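Clolledberg after-school robotics club, October update, and it's a long one, so put the kettle on. The microwave task is well and truly under way and I've been meaning to tell you all how it's going.

Two views from the bench, both with the door open:

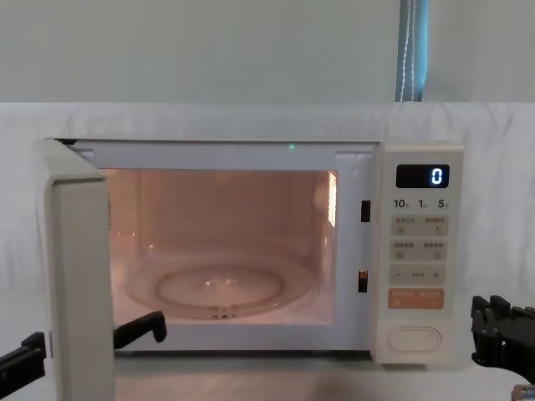
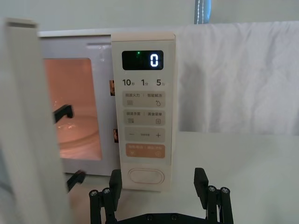

Our entry for the Fomley challenge is a kitchen job from start to finish: open the microwave, put a bowl in, shut the door, choose a time and start it. Evanthia Athanasiadis wrote the plan on the back of a maths worksheet and we've stuck to it surprisingly well. The younger ones thought the bowl would be the hard bit, but most of our talk so far has been about the control panel. The quick-time labels sit in a row just under the display, 10 on the left, 1 in the middle and 5 on the right, and they're close enough together that a clumsy finger could easily land between two. And the big oval button at the bottom is the door release, so we've had a lovely long argument over which arm ought to get that one!

Roald Westerberg has kindly offered to help with the practice log. We're nearly at 1,000 saved attempts (the wobbly ones go in too, I insist on it) and he'd like every one labelled before we train anything new.

Next job is the bowl. Cowie group want to start with a light plastic one, Sostano group want a proper heavy one – I've told them to try both and write down what happens.

We've got room for seven more in the club after half-term, no experience needed. Do send me a message if your child fancies it, and bring a snack, we always run over.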